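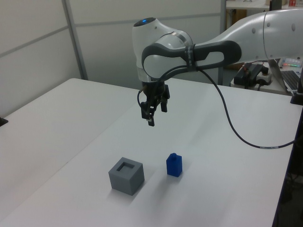
Inicio | Incidencias | Base de conocimiento | Mi cuenta

Incidencia: la calefacción de la segunda planta se apaga sola
Edificio Balaskas, circuito norte
Abierta el 19/03/2023
Estado: abierta otra vez
Imprimir | Enviar por correo

Descripción inicial

El termostato Fenton del pasillo marca demanda, la caldera arranca y a los pocos minutos se para. En pantalla queda el código 81. Si alguien pulsa el rearme, vuelve a funcionar un rato. El servicio técnico de Skandetti ya vino en enero, cambió la sonda de impulsión y dio el asunto por resuelto. No lo estaba.

Entrada 1, Antigoni Spanos (mantenimiento)

Leo el parte de enero y no me convence. Pone «sonda defectuosa», pero no figura ninguna medición de la sonda vieja. Tampoco la guardaron. El manual dice que el 81 es «temperatura de impulsión fuera de rango», y eso puede ser la sonda o puede ser que el agua esté de verdad fuera de rango.

Pongo un termómetro de contacto en el tubo de salida. Consigna a 70 grados. La caldera los pasa de largo y corta. La sonda nueva dice lo mismo que mi termómetro, así que de momento la dejo en paz.

Entrada 2, soporte de Unow

Buenos días. Le recomendamos actualizar el firmware de la pasarela y reiniciar el termostato. En la mayoría de los casos esto soluciona el problema.

Entrada 3, Antigoni Spanos

Actualizado y reiniciado. Sigue igual. Agradecería saber qué casos son esa mayoría, porque la pasarela solo transmite la demanda y la demanda llega bien: lo he comprobado puenteando el termostato. Con el puente puesto, misma parada y mismo código. 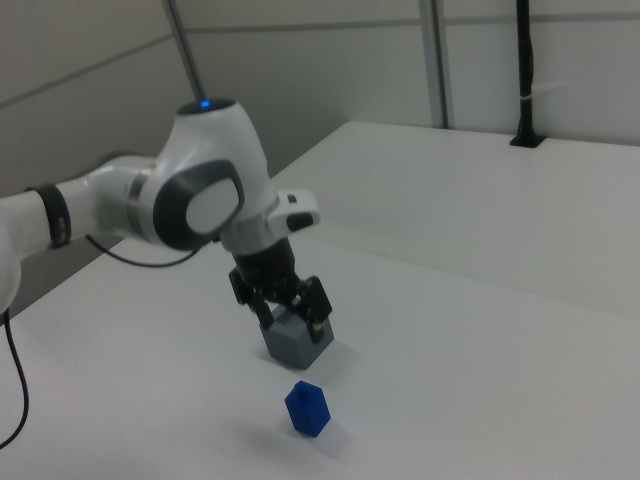
Paso al lado hidráulico. Purgo los radiadores del pasillo y sale algo de aire en el último, nada llamativo. Presión en frío, 2 bar. La bomba gira y suena normal, aunque que suene no quiere decir que mueva agua. El retorno está casi frío cuando la impulsión ya quema.

Entrada 4, soporte de Unow

¿Ha probado a bajar la curva de calefacción? Un valor demasiado alto puede provocar este comportamiento.

Entrada 5, Antigoni Spanos

Bajada. Tarda más en cortar y corta igual. Con tan poco caudal me parece lo esperable.

Cierro llaves y abro el filtro del retorno. Lodo negro, bastante. En la hoja de revisión de la última campaña la casilla «limpieza de filtro» está marcada; que cada cual saque sus conclusiones. Limpio, monto, relleno y purgo. La velocidad de la bomba estaba en 1 y la pongo en 3.

Entrada 6, soporte de Unow

Nos alegra que se haya resuelto. Procedemos a cerrar la incidencia.

Entrada 7, Antigoni Spanos

La reabro. Yo no he escrito que esté resuelto. Lleva una mañana sin parar, y en enero también aguantó una mañana. Si hay lodo en el filtro lo habrá en el intercambiador, y no pienso dar esto por bueno sin un lavado del circuito. Pido presupuesto a Skandetti, con mediciones antes y después por escrito. Volveré a abrir el filtro en mayo y apuntaré lo que salga.

Comentarios (3) | Compartir (2)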